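Wusby publica en formato doméstico la restauración de una película de misterio rodada en el balneario de Leten

Nota de prensa. Enero

La distribuidora Wusby anuncia la edición en disco y en vídeo bajo demanda de «La huésped de Leten», largometraje de intriga producido por Harahap y ambientado en un balneario de montaña fuera de temporada. La edición parte de una nueva restauración efectuada por el laboratorio Skalska a partir del negativo original de cámara y sustituye a la copia que circulaba hasta ahora, obtenida de un internegativo con pérdida apreciable de detalle en las sombras.

La película adapta una novela del mismo título y conserva su estructura: una muerte en la primera noche, un número cerrado de sospechosos y una resolución expuesta en el salón de lectura del establecimiento. El guion modifica el orden de los testimonios y traslada al segundo acto la lectura del testamento, que en el libro figura en el capítulo final. La duración del montaje restaurado es de 192 minutos, frente a los 162 de la versión estrenada en salas. Los 30 minutos de diferencia corresponden a material retirado antes del estreno y localizado en los almacenes de la productora.

El material recuperado comprende la llegada de los huéspedes en el tren de vía estrecha, el interrogatorio completo de la gobernanta y una conversación en la sala de calderas que fija la hora del crimen. Sin esta última secuencia, la coartada del médico quedaba sin explicar en la versión conocida. Los elementos de imagen de las tres secuencias se conservaban íntegros. El sonido de la segunda presentaba una laguna breve que se ha cubierto con la banda internacional.
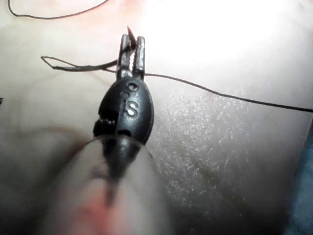 ¿Se incluye también el montaje estrenado en salas?

La edición en disco contiene los dos montajes, cada uno en un soporte independiente y con la misma restauración de imagen. En la modalidad bajo demanda se ofrece únicamente el montaje largo.

Los trabajos de laboratorio se desarrollaron en dos fases. En la primera, Skalska reparó empalmes y perforaciones y digitalizó el negativo con ventanilla húmeda, procedimiento que reduce la visibilidad de las rayas en el soporte. En la segunda se realizaron la estabilización, la limpieza digital y el etalonaje. Para este último se tomó como referencia una copia de proyección de época, cuyo deterioro cromático fue compensado por comparación con las notas de luces. El grano fotográfico no ha sido filtrado. Alrededor de 700 planos requirieron intervención manual, en su mayor parte por manchas de humedad concentradas en los rollos cuarto y séptimo.

La relación de aspecto es de 1,66:1, de acuerdo con las indicaciones de encuadre anotadas en las colas del negativo. Las ediciones anteriores recortaban la imagen por la parte superior, lo que eliminaba de campo el reloj de la recepción en varias escenas relevantes para la trama. 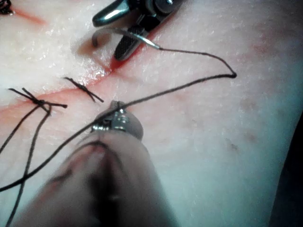
En cuanto al sonido, se ha partido de la mezcla monoaural magnética. La edición presenta esa mezcla sin remezclas multicanal, con reducción moderada de soplo y corrección de las fluctuaciones de velocidad. La partitura, escrita para cuerda y celesta, se ofrece además como pista aislada en el montaje estrenado en salas. Los subtítulos en castellano se han traducido de nuevo a partir de la lista de diálogos; se ha corregido la traducción de la carta anónima, que en la edición previa adelantaba el género del remitente y con ello descartaba a la mitad de los sospechosos.

El disco se completa con los siguientes contenidos:

Pruebas de vestuario, sin sonido
Comparación entre la novela y el guion de rodaje
Galería de planos de decorado del hotel
Tráiler de estreno y tráiler de la restauración
Libreto con ficha técnica, notas sobre la restauración y el primer capítulo de la novela

Wusby advierte de que el libreto y la comparación con la novela revelan la identidad del culpable. Ambos contenidos llevan el correspondiente aviso.

La edición estará disponible en tiendas especializadas y en la página de la distribuidora. Las salas interesadas en programar el montaje largo pueden solicitar copia digital con subtítulos en castellano. La proyección incluye un intermedio situado tras el hallazgo del guante, en el punto previsto por el guion de rodaje.

Los medios acreditados pueden solicitar enlace de visionado, fotografías de rodaje y ficha técnica completa al departamento de prensa de Wusby. Se ruega no divulgar la resolución de la intriga en reseñas y avances.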